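Skumatau parallel gripper, two-finger, black
Sold singly or as a pair with wrist camera bracket

The maker's leaflet calls this gripper "gentle enough for any stem". We stock it, we've used it, and we'd put it less grandly. It closes, it holds, and it has opinions about thin things.

Warrick Waaka set a pair to work on artificial flowers, one arm each side of a glass vase, and ran the same job with the Lindgren fingers for comparison. The Lindgrens cost 50 pounds more and were a little better on the thinnest stems. Fuzzy stems gave neither set much trouble, which proves very little, as fuzz is easy to grip.

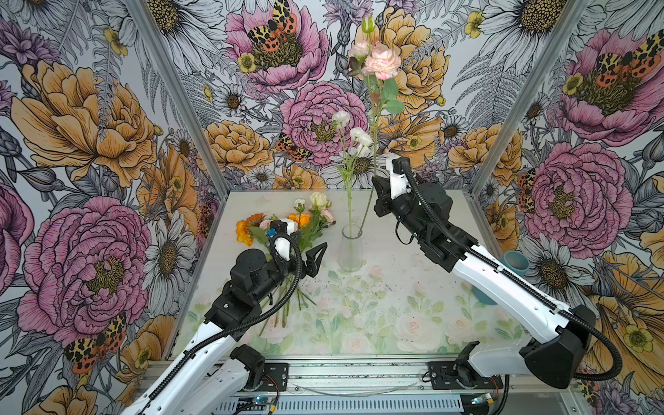
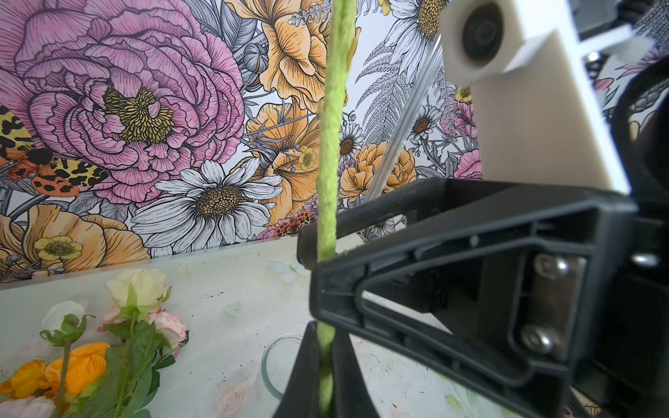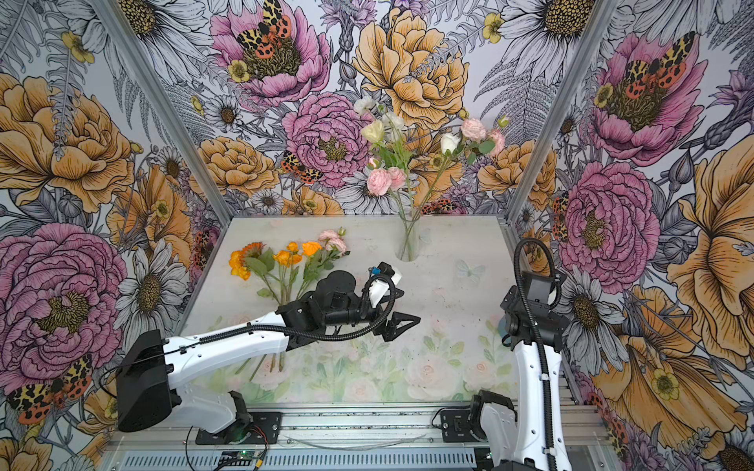

Skumatau grippers on the flower job, vase and artificial blooms on the printed mat.

What we'd want to know before buying: the fingers are angular and fairly bulky, so picking one stem out of a bunch means coming in from above with care. The leaflet promises 1,000 hours between adjustments. We haven't run ours for anything like that and can't vouch for it.

The wrist camera is handy for lining up a stem, but a good part of its view is taken up by the gripper itself. Begoña Moya ended up relying on a second, fixed camera for placing flowers in the vase. Budget for one.

In the box: gripper, bracket, bolts, cable. Camera sold separately. Replacement fingers come in packs of 5. Returns accepted until the fingers have been drilled.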